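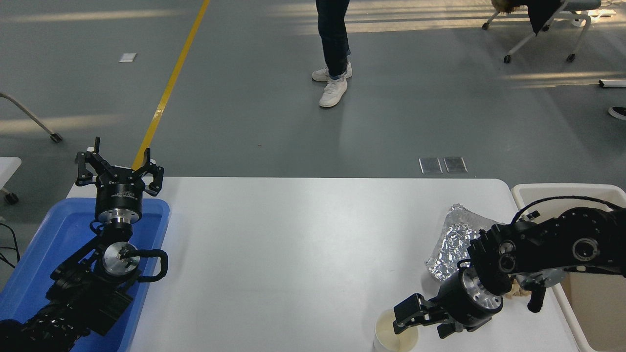 # Table Clearing, Oker Subset

The Oker subset covers clearing a table of leftover lunch items: paper cups, foil, cloths and small food packaging. Items are grouped by what should happen to them at the end, and the label follows the item, whatever its condition. A small white paper cup standing near the table edge is labeled `cup_paper`, and a crumpled sheet of aluminum foil on the same table is labeled `foil_sheet`. Neither label says whether the item has been used.

Print this page | E-mail this page

## Contents

The subset has 73 sequences in 8 layouts. Of these, 41 are in the training split. The remaining 32 are divided evenly between validation and test. Layouts were drawn up at Zustonport and reused without change in the Nkuna subset, so sequence names carry the prefix `ok_` or `nk_` to keep the two apart.

 ok_layouts/ one text file per layout
 ok_labels/ one JSON file per sequence
 ok_splits/ train, val, test lists

## Labels

- `cup_paper`: any paper cup, standing or lying. Stacked cups get one label each.
- `foil_sheet`: foil lying flat, folded or crumpled. If it has been pressed into a tight ball, use `foil_ball`.
- `cloth`: napkins, towels and rags made of fabric. Paper napkins are `paper_other`.
- `bin`: an open container at the side of the table.
- `tray`: a shallow container. Never a target for discards.
- `unknown`: anything the annotator could not name from the sequence.
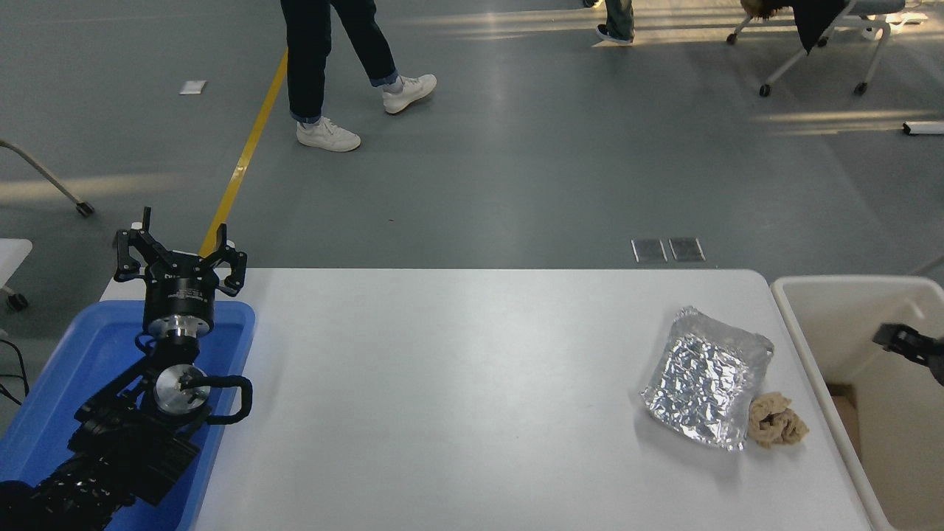 Where two items touch, each keeps its own outline and the shared edge goes to the item on top. If the order is unclear, the edge goes to the larger item. Folds and shadows inside a cloth are part of the cloth. Foil reflections on the table surface are left out of the outline.

An item counts as cleared when all of it is below the rim of the bin. An item resting on the rim is marked `partial`.

Search this site: Enter keywords Go Advanced search

## Known problems

- In 36 label files the foil outline is too loose at the corners. Use `foil_tight` in place of `outline` where both fields exist.
- Direct sunlight changes during some sequences. No exposure correction was applied.
- `cloth` and `paper_other` were confused in layout 6. The files were corrected in September; older copies should be replaced.

## Format

Label files follow the Jimen 2 schema. Coordinates are in pixels with the origin at top left. Times are in seconds from the start of the sequence. Empty fields are written as `null` and should not be read as zero.

Print this page | E-mail this page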